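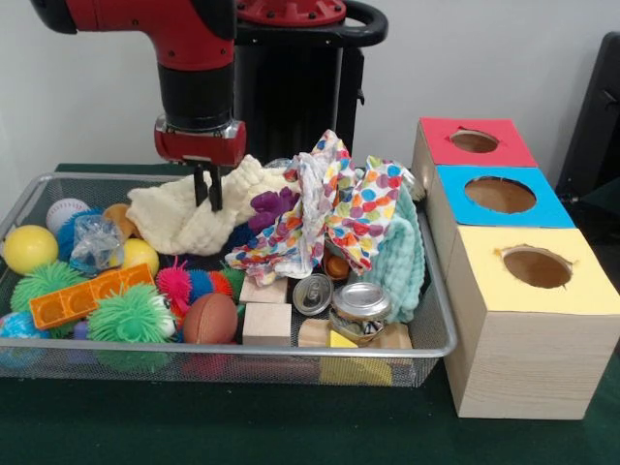

A cream knitted cloth and a purple plush toy in a wire basket.

Nivmont yarn shop moves its knitting evenings to a bigger room

18 September 2020

The yarn shop Gatamov, on the lower end of the market street in Nivmont, is moving its knitting evenings to the old reading room above the post office. The first evening in the new place will be held next week, and the doors open at half past six.

The evenings started in June in the back part of the shop. There was space for one table only, and with the chairs placed far apart the group had to be kept very small. Several knitters wrote to the shop that they had tried to get a seat and could not. The reading room has windows on two sides, which can stay open while the weather is mild. Knitters are asked to wear a mask when they walk around and to bring their own needles, scissors and tape measure. Tools will not be lent this season.
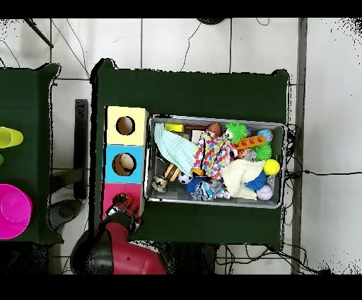 The autumn project is a shawl called Plonard. It is worked from one corner, in garter stitch with a simple lace border, and the shop has prepared the pattern both as a chart and in written lines. A small size takes 300 grams of wool in a medium weight. Those who prefer another project are welcome to bring it, also crochet, and there will be help with reading charts in the first hour of each evening.

For people who have never knitted before, there will be a separate beginners' course of five lessons. It covers casting on, the knit and purl stitches, decreasing, and how to pick up a dropped stitch without taking out the whole row. The last lesson is for sewing in ends and blocking, a part which many beginners like to postpone. Participants should come with smooth wool in a light color, as the stitches are hard to see in black or dark blue.

The wool for the shawl comes from the Wilczyńska mill, which the shop began to stock this spring. It is sold in seven shades at the moment. The gray and the rust red sold out in the summer, and a new delivery is expected before the evenings begin. The shop advises to buy all the skeins for one shawl at the same time and to check the dye lot number on the band, because the difference between two lots can be seen clearly in daylight. Unused skeins can be returned within two months if the band is still on them.

A seat for one evening costs 2 euros, and tea is included. The course is paid separately, at the first lesson. Seats can be reserved at the shop counter or by telephone during opening hours, but not by e-mail, as messages were lost in the summer. Anyone who has reserved and cannot come is asked to call before noon on the same day, so that the seat can be given to the next person on the list.

The entrance to the reading room is through the yard behind the post office, not from the street. There are stairs and no elevator. Knitters who cannot use the stairs may ask for a place in the shop instead, where a smaller group will continue to meet in the afternoon.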